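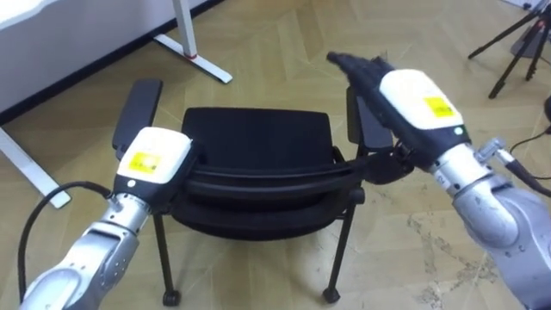

October, late. Spent the afternoon on the contact-labeling method for the chair task. The old labels came from wrist force alone, and Loredana's objection stands: force says that something is touched and gives no clue which part. The new scheme scores each arm separately against a part list (seat edge, armrest, back). The right arm is the useful test. With the hand up over the back and the black gripping part against the side of the chair, where the seat edge meets the armrest base, a single label per arm loses one of the two. Changed the format to allow 2 labels per arm. Reran all 254 segments. Disagreement between Gaetano and me fell on the armrest class and did not move on the seat class.

Javiera wants the head view only, no wrist signal, as a baseline. Reasonable. Ran it on 5 segments before supper. Left arm holds up, right arm poor wherever the hand hides the armrest. 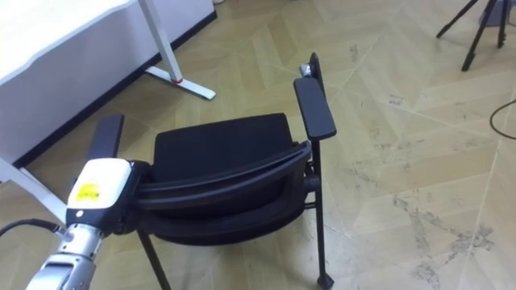
Left gripper at the curved part of the chair frame.

Hold or push cannot be separated from one still, so these go in as "contact, type open" until the force trace is aligned. Clock offset between the two logs is still unexplained. Debora suspects the Pladix logger. Asked Remo for the raw files. Tomorrow: offset first, then the seat class.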